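Olosley Opens Seed and Oil Plant Collection to Growers and Schools

Olosley, the botanical seed nursery, will open its collection of oil-bearing plants to outside growers and schools starting in February. The collection holds 1302 seed lots, most of them flax, safflower, sesame and camelina, along with a smaller group of wild relatives that are not sold commercially.

Until now, seed from the collection went only to growers under contract with the nursery. Under the new terms, any grower with a plot of at least 100 square feet can request up to 3 seed lots per season at no charge other than postage. Schools can make the same request through a teacher.

"We had good seed sitting in cold storage and people writing to us every spring to ask for it," said Kevin McGrath. "Some of these lots need to be grown out again soon anyway, or they stop sprouting."
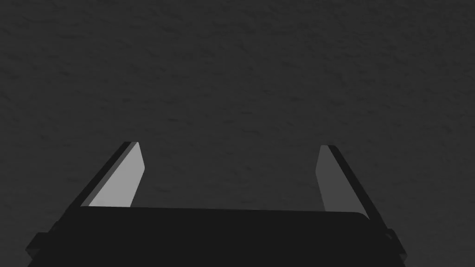

Scanlon, asked to comment on the new terms, said that free seed was welcome but that safflower in particular needs a long dry finish to the season, and that growers in wetter counties should be told so before they order. The nursery has added a note on climate to each listing as a result.

Safflower is a thistle-like annual with yellow to orange flowers and stiff, spiny leaves. It puts down a deep taproot and does well in poor soil. Flax is easier for beginners. It is sown early, flowers blue or white depending on the variety, and is ready to cut when most of the seed capsules have turned brown. Camelina, also called false flax, ripens quickly and can be grown ahead of a summer crop.

Growers who take part are asked to return a small packet of seed at the end of the season, along with a one-page record of sowing date, first flower and harvest. Returned seed will be cleaned and tested for sprouting before it goes back into storage. Those who lose a crop to weather or birds are still asked to send in the record.

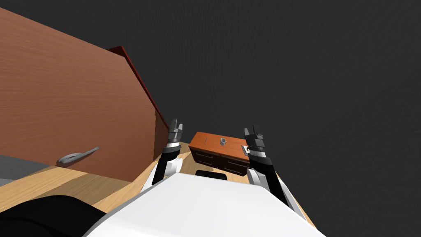 The listing also includes Veltska, a short white-flowered flax selected at the nursery for small plots, and Bukero, a sesame that sets seed in cooler summers than most. Both are in limited supply, and requests for them will be filled in the order received. Some 1409 packets have been set aside for the first season across all species.

Request forms will be available from the nursery office and by mail. Sowing instructions are included with each packet. Orders received before noon are packed the same day.

Seed is supplied for growing only and is not intended for eating or pressing.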